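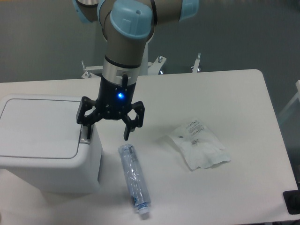 Slide 4. Clearing the treatment table

Good morning, and thank you to the Skendine training office for the invitation. My subject for the next few minutes is the work surface, and what belongs on it before a procedure begins. At Carretero Clinic we ask staff to keep to the items needed for the task. A syringe still sealed in its clear wrapping lies on the white tabletop, with a lidded white bin to the left. Packaging stays closed until the point of use.

(Pause. Ask how many sites have a written rule on this.)

The clearing rule was adopted in January and applies to all 3 treatment rooms. Staff check the wrapping and the expiration date, then set out supplies – never the other way around. Torn or punctured packs are set aside and reported to the supply desk.

Slide 5. Restocking

Syringes are ordered through Trirkari in cartons of 1000. Each room holds 336, and older stock is moved to the front of the drawer. Requests for extra stock must reach the supply desk 2 working days ahead.

(Take questions on storage here. Questions on disposal go to the afternoon session.)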